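Dullen Indoors @dullenindoors
09/07/2021

Thread on sorting kids' clothes and small furniture in a living room with a leather sofa and a polished marble floor. Both surfaces are worse at this job than people assume. Notes from the apartment in Dullen, in the order I wrote them down.

2/
The sofa ends up as the sorting table in most homes. It is at a usable height and close to everything, and the dining table has dinner on it. I have stopped arguing against it. The question is what goes between the leather and the load.

3/
Leather first. Most sofa leather sold now is pigmented: a colored coating with a clear topcoat over it. The topcoat is thin. It handles people well and plastic corners badly. A person spreads the load over a seat cushion. The corner of a box puts it on a spot the size of a lentil.

4/
Test for pigmented vs. aniline: one drop of water, underneath, where it won't show. Wait a minute. If it beads, you have a coating. If it goes in and darkens, you don't, and you should not be sorting anything on that sofa.

5/
Second problem is plasticizer. Soft vinyl (changing mats, some bibs, the feet on cheap organizers) can leave a tacky patch on a coated surface if it sits there long enough in a warm room. Hard polypropylene boxes are fine in this respect. Their edges are the issue.

6/
Third is dye. New red and purple cotton transfers when it is damp or when someone sits on the pile. Pale leather shows it at once. Dark green hides it until you clean the thing and the cloth comes up pink.

7/
So, a layer. What I have tried:
Bedsheet: slides, bunches, useless under anything with corners.
Moving blanket: works, sheds lint into every seam.
Yoga mat: see post 5.
Thick pile towel: grips, pads, washes at home.

8/
Towel weight matters. The one here is 333 gsm and you can feel a box edge through it with your thumb. Fine under folded cloths. Under hard plastic, double it.

9/
Lay it pile down on smooth leather if it has a flat side. If both sides are pile, don't think about it. Push the back edge well into the gap between seat and back cushion and let the front fall over the roll. The tuck is what holds it.

10/
One towel per seat cushion. One long throw across the whole sectional looks better and moves every time somebody leans on the far end.

11/
Load order. Heavy and rigid things against the arm or in the corner, where the cushion has the least room to tip. Soft piles along the back. Keep the front edge clear.

12/
Drawer units specifically: a two-drawer plastic cabinet on a seat cushion will lean. Seat foam compresses toward the heavier side, and then the drawers creep open under their own weight. Run tape across the fronts or take the drawers out.

13/
Better still, put it on the floor. I know. The floor is full.

14/
Storage box sizing, asked last time: I went with Drulteck lidded boxes, the mid size. The large one is too heavy to lift when full of cotton. The lid on the small one pops off if you overfill it and everyone overfills it.

15/
Floor now. Polished marble is calcite, Mohs 3. Grit from the street is mostly quartz, Mohs 7. Every chair leg that gets dragged is pushing quartz over calcite. The traffic lane between our sofa and hallway is visibly duller than the rest when you get the light low across it.

16/
Kids' chairs are the main offenders because kids don't lift them. Plastic legs don't scratch marble themselves. They pick up grit on the underside and carry it. Turn the chair over and wipe the feet. Takes no time and I still forget.

17/
Felt pads on plastic kids' chairs: I've given up. The adhesive doesn't like polypropylene and the pads hold grit better than the bare foot did. Damp cloth.

18/
Wire-frame bouncers have a different failure. The rubber sleeves where the wire meets the floor go hard and crack, and then you have a bare tube end on stone. Check the sleeves before you put it away and again when it comes out for the next kid.

19/
Vinegar does not go on marble. Neither does lemon, or any descaler. It etches, which means the surface is gone, and no cleaner puts it back. Same for "natural" sprays unless the label gives you a pH. Neutral cleaner, well diluted, dry mop after.

20/
Etched already? Light etching polishes out by hand with a 3000 grit pad and patience. Try a tile that lives under furniture. Anything you can feel with a fingernail is a job for someone with a machine.

21/
Leather cleaning after a sorting session: vacuum the pleats with a soft brush, then a barely damp cloth. I use Butside leather soap, the unscented one, maybe twice a year. The creases near the arms collect lint and skin oil, and the coating goes there first.

22/
Don't condition coated leather every month. The cream mostly stays on top and goes sticky. Yeo, who made ours, say to wipe it and leave it alone, and after a few years of doing that I have no complaint.

23/
Cushions for the small chair. Ours has a nubby pink one. Textured covers stay put on smooth plastic better than satin does. They also retain crumbs. Shake outdoors.

24/
The room in question. Sofa corner with the cabinet, the box and the clothes; then a towel over the center seat. 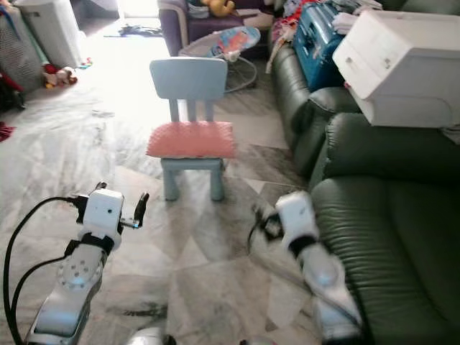
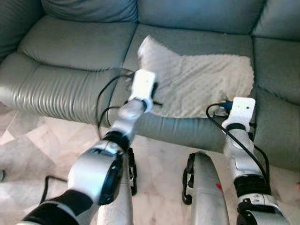

25/
Sorting sequence, for those who asked for one. Size first, condition second, season last. Doing season first feels productive and leaves you with a winter pile in four sizes that you have to go through again.

26/
White cloths (muslins, burp cloths, thin hand towels) get folded and stacked separately from the start. They are the only thing in the pile that can be washed hot as a batch, and one red sock undoes that.

27/
Don't store anything with a milk stain, even one you can't see. It yellows in the box. Enzyme detergent, long soak, full dry. A closed lid over slightly damp cotton smells by spring.

28/
Label the short end of the box. Boxes go on shelves short end out. I labeled the lids the first year and had to unstack the lot to read them.

29/
Write the size range and the season on the label and leave the rest off. I used to list contents. The contents changed, the label didn't.

30/
Replies, grouped:
Do you leave the towel down permanently? No. Grit works through the pile and then you have a sanding pad under a person. Down for the job, off, wash.
Does direct sun matter? Yes, for leather more than for marble. Ours gets strong light from one side and I rotate the loose cushions in September.

31/
Does any of this apply to bonded leather? Less of it. Bonded peels on its own schedule.
Faux leather and dye transfer? Worse. Polyurethane takes up dye and keeps it. Put the towel down.

32/
Weight check, for whoever wanted a number: a dry pile of baby cotton, one full armload, came to 1297 g on the kitchen scale. The drawer unit is the thing to worry about.

33/
Next thread is grout. Ours has gone three different grays and I want to know which one is the original.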